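Ticket 2612 – Vekthorpe supporters' portal, player transfer records
Status: Closed
Last updated: March, 4:30 p.m.

Reported by Evangelia Psarras, Lultton ticketing office. The squad page continued to list a midfielder as a Vekthorpe player after his loan to Mavromatis had been registered. The loan was confirmed in the morning. By noon, 44 supporters had written to ask whether the deal had fallen through.

Step 1. Support cleared the page cache and reloaded the squad list. No change.

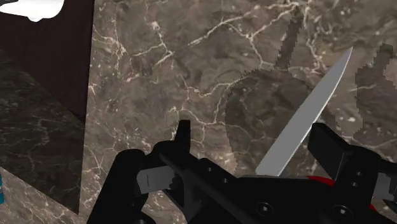 Step 2. The transfer feed was compared with the league register. The register held the correct entry. The feed had received the loan but filed it as a permanent sale with a start date in the summer window, so the portal kept it on hold.

Step 3. Loïc Joly changed the move type by hand in the test copy. The player moved to the "Out on loan" list after 30 minutes, the normal refresh time. The same change was then made on the live portal.

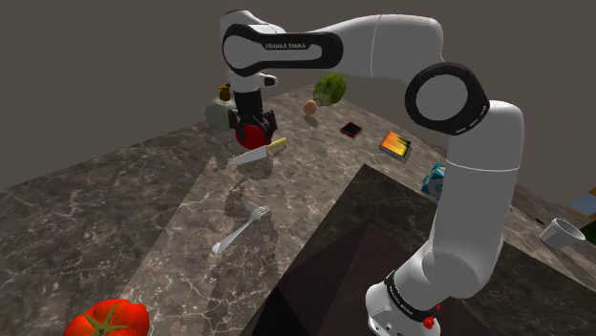
Franka Emika robot arm and marble countertop.

Step 4. All other winter moves were checked. Two further loans carried the same error – both included an option to buy, and the feed supplier, Femach, had treated the option as a completed fee. Both records were corrected.
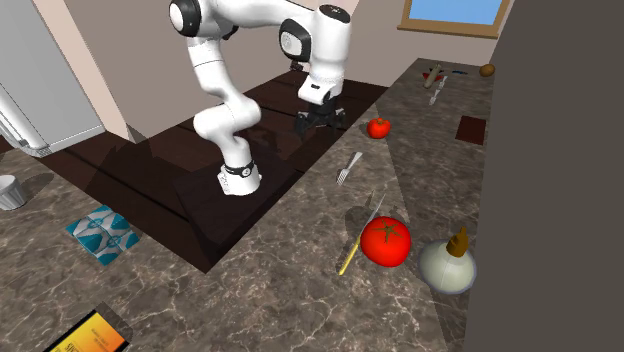
Leonidas Konstantinidis replied that the squad page now matched the register, but that the fixture preview still named the player in the probable lineup for the next home match. He asked that the ticket remain open until this was removed.

Step 5. Fixture preview rebuilt from the corrected squad list. Name removed. Femach has been asked to handle options to buy as a separate field before the summer window opens. Ticket closed with the agreement of the Lultton office.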